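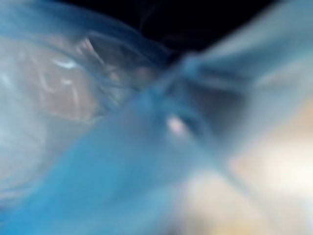 Room 308 at the Hotel Dullia had been sold to Henk Dijkstra as "cozy with character." The character was a pipe. It ran down the wall beside the bed and cleared its throat every time a guest upstairs washed his hands.

He went down to reception in his socks. It was 6 in the morning and Mieke Van der Linden was already doing the crossword.

"The pipe," he said.

"Ah. You're in 308."

"I'd like to be in something else." 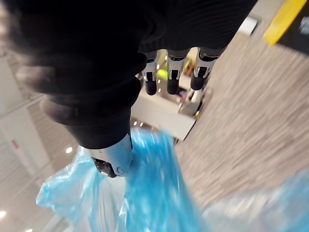
She turned a page of the register, which took a while, and licked her thumb for the next one. "I could give you 332. It has a view."

"Of what?"

"Of 308, mostly. Across the courtyard."

Henk asked what it cost. She said 30 more a night, and that the last man to complain, a Mr. Pacheco, had come to love the pipe and sent it a card in March.

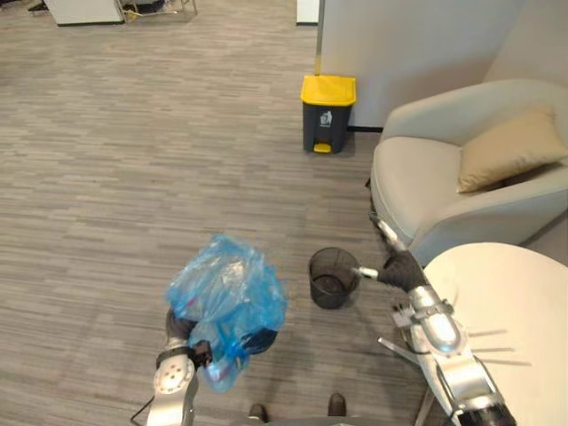 "A card," said Henk.

"Addressed to the pipe. Kristof pinned it up in the kitchen."

He thought about his review. He had been writing it in his head since two o'clock and had a very good line about plumbing. A quiet room would ruin it.

"Is breakfast included?" he asked.
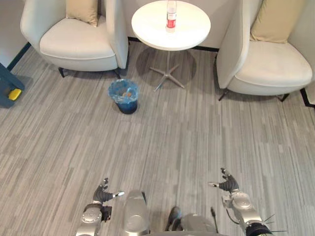
Photo: Kristof Wuyts

"In 308 it is. In 332 you pay for the egg."

Henk went back upstairs. The pipe coughed as he came in, and he told it good morning.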